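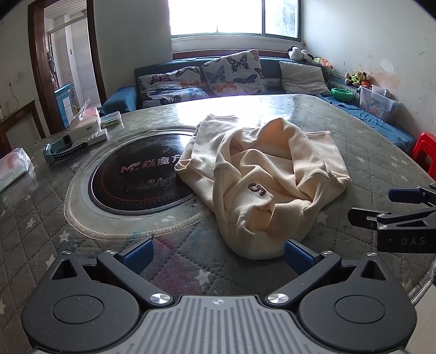
ミスコン総合スレ 地方大会・タイ大会の話題もこちら

1 名前:kasumi_pg
チェンマイ地区予選の結果が出ました。優勝はカンヤラット・リムサクン(Kanyarat Limsakul)、準優勝がルンナパー・ポンシリ(Rungnapa Pongsiri)、3位がアピンヤー・タンマシリ(Apinya Thammasiri)です。本大会に進めるのは上位二人まで。
ウェブ投票の1位はアピンヤーだったので、現地の掲示板はかなり荒れています。

2 名前:mori77
投票1位で落ちるのは去年もあった。配点を見ればわかるけど、ウェブ投票は全体の9%しかない。残りは審査員。

3 名前:tsubame
9%しかないなら最初からそう書いてほしい。投票ページには「あなたの一票が女王を決める」としか出ていなかった。有料の追加票まで売っておいてそれはどうかと思う。

4 名前:mori77
>>3
規約の下のほうに書いてある。読んでいない人が多いだけ。

5 名前:tsubame
>>4
規約はタイ語のPDFだけでしたよ。海外から投票している人は読めないでしょう。

6 名前:kasumi_pg
英語版は後から追加されました。投票開始の時点ではタイ語だけだったと思います。
アピンヤーと2位の票差は1,445票だそうです。

7 名前:nanashi_o
質疑応答の差だと思う。カンヤラットは地元の小学校の給食について聞かれて、自分が手伝っている学校の話を具体的にしていた。アピンヤーは途中で質問を聞き返して、時間切れになった。ドレスはアピンヤーが一番よかった。

8 名前:hoshino_y
聞き返したのは会場の音響のせいでは。配信でも司会のウィチャイ・ケーウクラー(Wichai Kaewkla)の声が何度か途切れていました。出場者に責任はないので、時間を止めるべきだったと思います。

9 名前:nanashi_o
>>8
同じ音響で他の人は答えている。

10 名前:hoshino_y
>>9
途切れた回数は人によって違います。アーカイブで確認しましたが、ルンナパーの質問のときは一度も切れていません。

11 名前:kasumi_pg
審査委員長のナパーポン・ワンナシー(Napaporn Wannasri)が終了後の囲み取材で、音声の件は把握していて採点時に考慮したと話しています。どう考慮したかの説明はありませんでした。

12 名前:tsubame
考慮したなら審査員ごとの点数を出せばいいのに。総合点だけだと確かめようがない。

13 名前:mori77
個別の点数を出すと審査員個人が叩かれる。出さない大会のほうが多いし、自分は今のままでいい。

14 名前:peko_peko
流れを切ってすみません。本大会の日本からの視聴方法はもう出ていますか。去年はFlerdenで見られたのですが、今年のページが見つかりません。

15 名前:kasumi_pg
>>14
今年はCitariに移りました。予選のアーカイブもそちらです。会員登録が必要で、無料会員だと画質が選べません。本大会は4月で、開始は日本時間の午後9時の予定。

16 名前:peko_peko
>>15
ありがとうございます。登録できました。確認メールが迷惑メールのほうに入っていたので、これから登録する方は気をつけてください。

17 名前:rin_umi
民族衣装審査の順番はもう決まっていますか? ルンナパーの衣装が重そうで、予選では階段を降りるのに苦労していました。

18 名前:kasumi_pg
>>17
未発表です。予選と同じなら水着の前になります。

19 名前:nanashi_o
本大会の予想だけど、カンヤラットはウォーキングを直さないと上位は厳しい。ターンのたびに視線が下がる。質疑だけで勝てるのは地区予選まで。

20 名前:hoshino_y
>>19
ウォーキングは練習で直せる部分なので、そこまで悲観していません。私はルンナパーのほうが上に行くと見ています。英語での受け答えに慣れています。

21 名前:tsubame
アピンヤーは来年も年齢制限にかからないはず。再挑戦してくれるなら応援するけど、追加票はもう買わない。

22 名前:mori77
>>21
投票の配点は来年見直すという話が出ている。まだ正式発表ではないので、どうなるかはわからない。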